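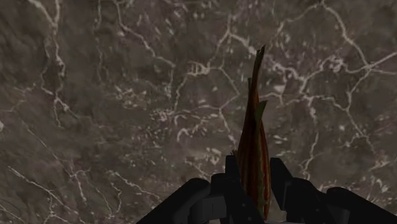 石材表面的渗污与养护:课程项目报告

小组:Torben Albers、Musyoka Khaemba、Trefor Pritchard(执笔)
指导:Emrys Griffiths 老师

一、为什么选这个题

起因是 Musyoka 家里的厨房台面。浅色大理石,用了没几年,水槽边上一圈发黄,擦不掉。他妈妈试过白醋,结果更糟,光泽没了。我们开始以为是清洁剂的问题,查了资料才发现酸本来就不能碰大理石,碳酸钙遇酸就反应,初中化学。但家里用的人多半没往这上面想。

所以题目定成:常见家用液体对大理石的影响,以及封护剂到底有没有用。原来还想做花岗岩对比,时间不够,砍了。

二、材料

石片从 Bikness 石材店要的边角料,老板不收钱,条件是自己去搬。一共 20 片,都是抛光面,切成巴掌大小。颜色没法统一,有浅有深,深色的污渍很难看清,这点后面要说。

封护剂用了两种:Clutasell(溶剂型,味道大,必须开窗)和 Vutano(水性)。都是店里能买到的小瓶装。

测试液体 4 种:柠檬汁、红酒、食用油、浓咖啡。酱油也想过,和咖啡的颜色太接近,没做。

三、做法

石片先用清水冲,自然晾干。有一批晾的时间不够就涂了封护剂,后来那几片起了白雾,只好作废重来。教训:石头看着干了不等于里面干了。

分三组:不涂、涂 Clutasell、涂 Vutano。每片上滴液体,盖上小玻璃皿防止蒸发,放 6 小时。然后用湿布擦,再晾一晚,第二天早上看。

评分是目测,三个人分开打,不许商量,最后取中间那个数。Spyros Petek 帮我们做了盲评,他不知道哪片涂了什么,只管说"看得出印子"还是"看不出"。

光泽本来想借实验室的光泽度计,排队排到五月底,等不了。改成用手机手电筒斜着照,看反光有没有断开。很土,但酸蚀的地方一照就出来了。

四、结果

食用油:没涂的石片全部留下深色印子,边缘模糊,往外扩。涂了的两组好很多,Clutasell 几乎看不出,Vutano 有一片有浅印。

咖啡:没涂的有黄圈。两种封护剂都挡住了大部分。

红酒:比较麻烦。颜色渗进去的问题封护剂能挡,但滴过的地方摸上去发涩,手电筒一照是哑的。红酒也是酸性的,我们开始时忘了这一点,把它归在"颜色类"里,后来改了分类。

柠檬汁:三组全军覆没。涂不涂都一样,表面全部失光。封护剂只管渗透,管不了酸蚀。这是整个项目里最明确的一条,可惜瓶子背面的说明写得很小,买的人大概不会看。

两种封护剂之间的差别没有预想中大。Clutasell 在油上略好,但味道真的很重,Torben 中途出去了两次。家里有小孩的话可能还是会选水性的。

五、补救试验

另外拿了 2 片被油渗过的,试着用敷剂吸出来。小苏打加水调成糊,厚厚抹一层,保鲜膜盖住,边上扎几个小孔,放一晚。一片明显变浅,另一片没什么变化。没变化那片石质疏松些,油可能走得更深,只是猜测,没有切开验证。

酸蚀的没办法敷,只能重新打磨抛光。我们用细砂纸手工磨了一小块,磨平了,光没磨出来。店里老板说要上抛光粉和机器,手磨磨到明年。

六、问题和不足

1. 样本少,每个组合就一两片,偶然性大。
2. 石片不是同一块料,纹路密的地方和纹路稀的地方吸水可能不同,没控制。
3. 深色石片上咖啡和油的印子都不好认,评分偏低,应该只用浅色的。
4. 目测打分,Musyoka 打得普遍比别人严。
5. 只涂了一遍封护剂,说明书建议两遍。时间原因。
6. 没测长期效果,封护层多久失效完全不知道。

七、给用户的建议(海报上也是这几条)

洒了东西马上吸干,不要来回擦,越擦面积越大。柠檬、醋、可乐、除垢剂都别直接上台面,切水果垫砧板。清洁用中性的,兑水。封护剂值得涂,涂之前石头一定要干透。想知道还有没有效,滴几滴水放一会儿,颜色变深了就该重涂。

海报原定贴在 Kashindye 楼一层,打印机卡纸,最后只印出一张,帖在楼梯口了。

八、分工

Torben:借工具,涂封护剂,拍照存挡。
Musyoka:滴液、计时、评分表。
Trefor:查资料、写报告、海报文字。

感谢 Griffiths 老师提醒我们通风,感谢 Spyros 来做盲评。参考资料清单另附,格式还没统一,交终稿前改。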